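Careck Cell Guard Kit: the page with the rules on it

Furnusent Supply / Benchtop automation / Safety and setup

Hi, and welcome to the longest product page in our shop! I write these myself, and I get so many questions about what counts as good practice around a small two-arm bench that I've put my own house rules right here with the kit.

What you get: the Careck stop button on a long lead, a Mak speed limiter for each arm, floor tape for marking the reach line, and the laminated rule card we use at our Flelldale shop. Part number 903. It ships in a flat box, and you'll want a hex key of your own.

My rules for setting it up

1. Limit the speed before you do anything else. I cap our arms at 200 mm per second whenever a person is within reach, and I leave the cap on while I'm teaching new moves. Yes, it feels slow. You get used to it!

2. Look inside before you grip. Crumbs, grit, a spoon somebody left behind... check the wrist view first, and if there's anything in the cup, stop and clear it by hand with the arms powered down. Two tiny specks on the bottom of a white cup are easy to miss on a small screen, so zoom in. 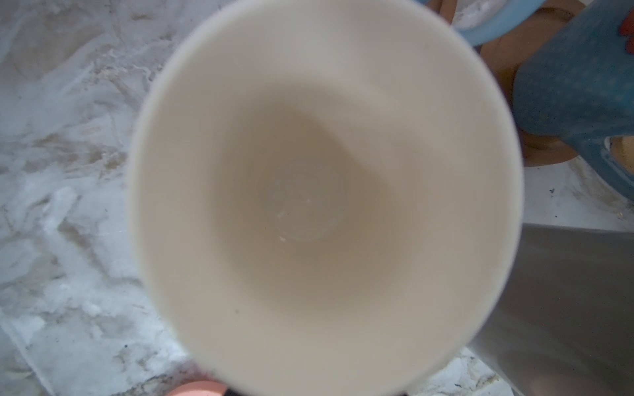
3. Give each arm its own side. I draw a line down the middle of the work area in software and only one arm gets to cross it at a time. Handovers are fine, but write them down as a separate job with its own check (I learned this with a very expensive elbow joint).

4. Set the drop spot first. A tray or a coaster makes a good target, and it should be in place before the first run starts. With a mug on a tray I leave the handle where the next gripper can get at it, and I don't let the other arm swing over that corner until the first one has backed off. 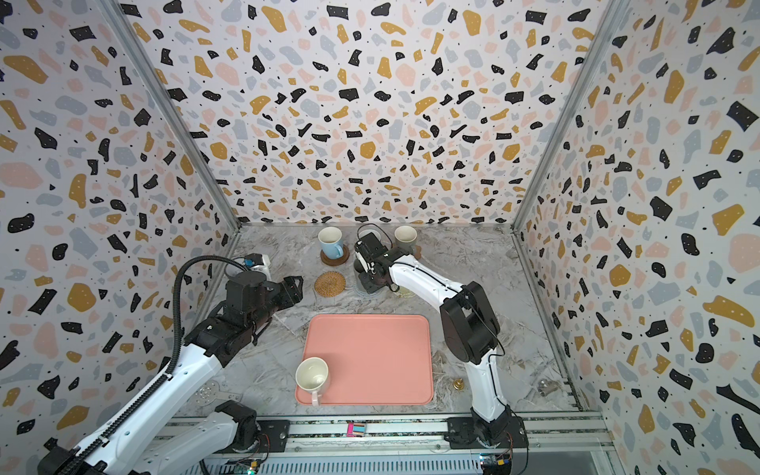
I also keep the stop button on the operator's side, at arm's length, and I press it once at the start of every shift to make sure it really stops both arms. Five seconds, tops. If only one arm stops, the bench stays off until the wiring is sorted.

Does the kit replace a risk assessment? Nope, sorry. You still need to do one for your own bench, your own grippers and whatever you're picking up, and your local rules come first if they're stricter than mine.

Price: $212, spare rule cards included. Orders in before noon go out the same day, except in August, when we close the Flelldale counter for our summer break.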